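4. Dispositif expérimental

Le poste de travail se compose d'une table à plateau clair, installée entre deux rails en profilé d'aluminium. Des rideaux noirs limitent les variations d'éclairage sur les côtés. L'opérateur tient une pince dans chaque main et exécute la tâche directement, sans passer par le bras Auer, réservé à la phase de restitution.

La tâche retenue par le groupe porte le nom interne de Grallonow. Elle met en jeu un porte-tasses à montant vertical et une tasse ronde. Une séquence est limitée à 33 secondes ; au-delà, elle est rejetée par le script de tri.
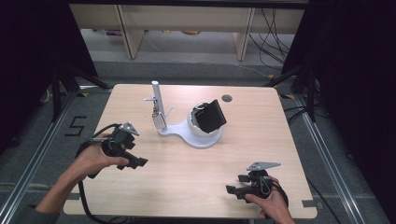 Figure 3. Poste Grallonow : pinces tenues à la main, porte-tasses et tasse couchée sur le socle.

4.1 Acquisition

L'objectif fixé en janvier était de 600 séquences. Deux opérateurs se sont relayés au poste. La position du porte-tasses est modifiée entre les séries, dans les limites du plateau. Les câbles des pinces restent la principale contrainte mécanique : une boucle trop courte réduit l'amplitude du poignet, une boucle trop longue risque d'accrocher le socle.

4.2 Traitement

Les enregistrements sont synchronisés puis découpés avec Pakitz, l'outil développé par la promotion précédente. Chaque séquence reçoit une étiquette parmi trois : réussie, partielle, échouée. Les séquences partielles sont conservées pour l'apprentissage de la saisie, mais exclues de celui de l'accrochage.

4.3 Limites

Le jeu de données ne couvre qu'un seul modèle de tasse. L'orientation de l'anse n'est pas annotée. La reprise de la tâche sur le banc Zomerport, dont le plateau est plus étroit, est traitée au chapitre 5.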